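The gloves come first

The machine everyone asks about at Kallik is the two-armed cell at the back of the building, the one that opens bags, works zippers and folds straps. The technician who looks after it would sooner talk about the gloves.

"The arms are easy," she says, pulling a stool over. "They're bolted down, they tell you when they're unhappy, and I grease them on schedule. The gloves are where my day goes. I love the gloves!"

The cell, which the company calls Vaver, learns its moves from people. A person wearing tracked gloves handles a backpack at a table, and the movements of the hands become the starting point for what the arms will do later. Every glove has marker cubes on the back of the hand, printed in black and white squares, and the software works out where the hand is from those squares. If a cube has shifted on its mount, even by a hair, the arms inherit the mistake.

"You get a gripper that closes just beside the zipper pull, very confidently," she says. "It's a beautiful motion. There's simply nothing in it."

So the morning starts at seven with the cubes. She wipes each face with a dry cloth (never a wet one, the print dulls), then presses every corner with her thumb to feel for play. The mounts come from Vlachou, a small workshop two streets away that used to make brackets for shop lighting and has been cutting metal in the same brick building since 1937. She goes there in person when something needs changing. The last change was a wider foot under the cube, so that it doesn't rock when the wearer makes a fist.

After the cubes she checks the arms against the gloves. She puts on a pair herself, touches a set of pins on a test plate, and has the arms touch the same pins. When the two agree, the cell is cleared for the day. When they don't, she goes back to the mounts before she touches a single setting in the software.

"People want to fix it with a number," she says. "I did too, my first year. I had a file full of little corrections, and every one was hiding a loose screw."

The grippers get their turn next. The finger pads are a soft compound from Clellident, and she swaps them after 200 hours of running, or 100 if the work has been mostly metal zippers, which chew the edges. The old pads go into a drawer with the date on them – she likes to lay them side by side and see where the wear has moved.

Bags are her favorite thing to teach the cell, and she gets very animated about it. A box keeps its shape when you push it. A backpack sags, the strap slides off the table, the pull ends up underneath. She thinks a person's hands solve this without the owner noticing, and she could watch that for hours.

"You hold the fabric down with one hand so the other one can pull. Try explaining that to a machine from scratch! With the gloves you just do it, and then you do it again with the bag turned around."

Her list for July has a new cable guide for the left arm, a spare test plate, and a second set of mounts from Vlachou, already ordered. 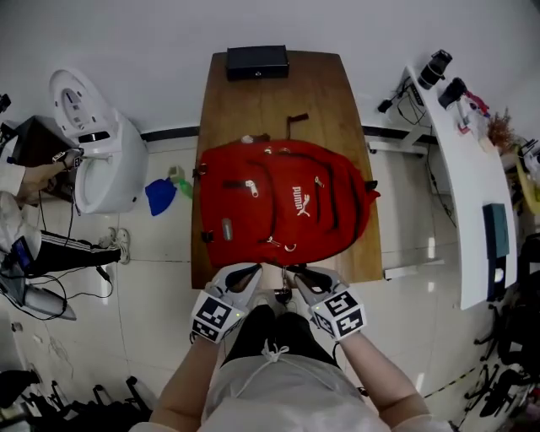
How often do the finger pads need changing?

Every 200 hours of running in normal use, and every 100 when the cell works mostly with metal zippers.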